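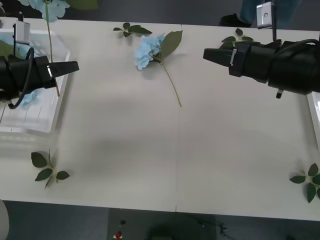 Cristóbal Palma wrote in to say that our lens tests are joyless, that we've never met a zoom we liked, and that he bought the Lurcombe 14x anyway and is perfectly happy with it. Fair enough. We gave that lens a lukewarm write-up, and we'd give it the same one today. It's soft in the corners, the focus ring feels loose, and the box says "pro" in three places. If you like your pictures, keep it.

Home | Reviews | Used Gear | Repairs | About Us | Contact

About Mollside Camera Reports

By the Mollside staff
Updated November

Mollside started as a repair counter. We fixed shutters, cleaned sensors and pulled sand out of zoom barrels, and after a while we noticed that the cameras on our bench had very little in common with the cameras in the ads. "Weather resistant" bodies came in with corrosion under the top plate. Batteries rated for a full day of shooting were dead by lunch. We began writing down what we saw, first on cards taped to the wall and later on this site.

There are four of us now. We still do repairs, and repairs still pay most of the rent. That matters when you read a review here, and it should matter when you read one anywhere else. Ask who is paying. A site that earns a cut every time you click "buy" has a reason to find something nice to say about every camera on the shelf. Maybe they resist. We'd rather not find out if we could, so we don't take commissions.

How we test

We buy our cameras at the regular price, from regular stores. Loaners from the maker may be the same as what you'd get off the shelf, or somebody may have picked through a few to find a good one. We have no way of knowing, and neither does any other reviewer.

Each camera is used for at least 11 weeks before we publish. Yes, this makes us slow. The Lakiton compact had already been marked down twice by the time our review went up, and a few readers let us know it. But the lens cover on ours began to stick in week 10, and you would not have read that in a launch-day review.

We don't give star ratings. We tried a 100-point scale for a while and found ourselves arguing over whether a camera was an 81 or an 82, as if anyone could tell the difference. Now we say whether we'd spend our own money on it. Usually the answer is no – the model you already own is probably fine.

Things we don't believe

That more megapixels will fix your pictures. That a "film look" setting looks like film. That scene modes with names like Pet and Fireworks do much beyond moving the shutter speed. We've also gone sour on "AI autofocus" as a phrase, although some of the systems sold under it do track a running dog pretty well. We'd like to see the makers say what changed since the last version.

The used shelf

We sell used gear at the counter and list it here. Everything gets a shutter test and a written note of its faults, and you have 14 days to bring it back. The Evangelista folding tripods are the exception. We sell those as is, for parts, and we'll try to talk you out of it.

Corrections

We get things wrong. When we do, the old text stays up with a line through it and the new text goes next to it. Write to the counter if you spot one, and please include the serial number if it's about a particular camera.

3 comments | 11 shares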